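Part-time Evening Sewing and Mending Tutor, Havutlow Community Learning Centre

Posted Oct 6, 2023

Print this page | E-mail to a friend

Havutlow is looking for someone to teach adults to sew things back together. The position is part-time, two evenings a week in term, and it has been vacant since our last tutor moved to the coast and took her good scissors with her. We have managed without her. The scissors we miss.

The course is called Mending for the Reluctant. It runs for 12 weeks and takes people who own a button tin and have never opened it. Most arrive with one pair of trousers and a grievance. By the end we hope they can do a hem, a patch, a darn and a seam that stays shut when the wearer sits down. We don't promise beauty. The course outline used to promise beauty and we had letters.

You'd start them on hand stitching. Machines come out in week five, once everybody has stopped being frightened of the needle they can control and is ready for the one they can't.

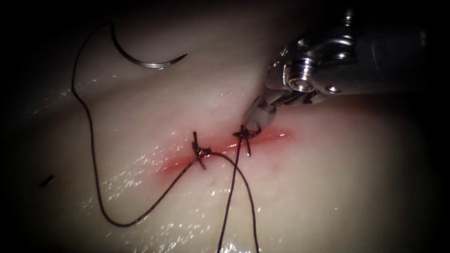 Two stitches, each with its own knot.

Experience we'd like to see:

- You have taught grown-ups something practical, in any setting, and would do it again.
- You can thread a needle while answering a question about something else.
- You can tell a learner their work needs to be unpicked and have them come back the following week.
- You know your way around a domestic machine well enough to fix the tension without swearing in front of the class.

A teaching certificate is welcome but we won't insist. A first aid ticket would be handy. You'll need a current working with children check even though every learner is over eighteen, as the building is shared and the form doesn't care.

The centre is on Demari Street, upstairs from the tile shop. There's a lift. It has moods. Parking is free after six if you don't mind the far end of the Mokgethi lot, which is gravel and, in winter, a pond.

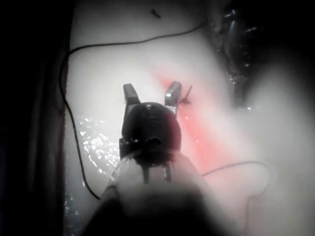
Darning was the part I dreaded and it's the only thing I still do, wrote one learner from the September intake, adding that her husband's socks are now mostly her and very little sock. We'd like more of this sort of feedback and will take it in any spelling.

Pay is at the casual tutor rate, with an hour of paid preparation for each class. You will use more than an hour. We know that, and we've asked, and we'll ask again at budget time. Thread, needles and fabric scraps are supplied. We have some 154 zips in a box, donated in one go, nearly all of them brown, and you'd be doing us a favour if you could work them into the program.

Classes are capped at a size that lets you get to every table at least once an evening. You'd be expected to keep the attendance sheet, put the irons away and come to one staff meeting a term, where there is cake of a plain kind.
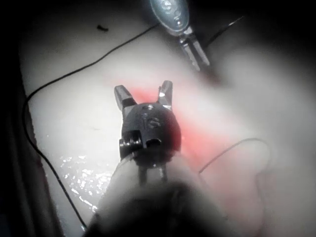

There's also some weekend work if you want it. Zitent, the spring repair fair, takes over the whole floor for a Saturday, and the sewing table always has the longest line. People bring tents. Last year somebody brought a sail. You can say no to the fair and we won't hold it against you for more than a term.

To apply, send a page about yourself and a short plan for one two-hour class on any mending skill you like. Please don't send samples through the post. If we'd like to meet you, we'll ask you to come in and teach the interview panel to sew on a button, and one of us will be difficult on purpose.

Quote position number 1017 in your application and leave it at the front desk, or use the form on our website. The position stays open until filled.

3 comments | 12 shares

Print this page | E-mail to a friend

Related positions
Relief Receptionist, Evenings
Bread for Beginners: Tutor Wanted
Conversational French, Daytime (re-advertised)
Call for Stallholders: Zitent Repair Fair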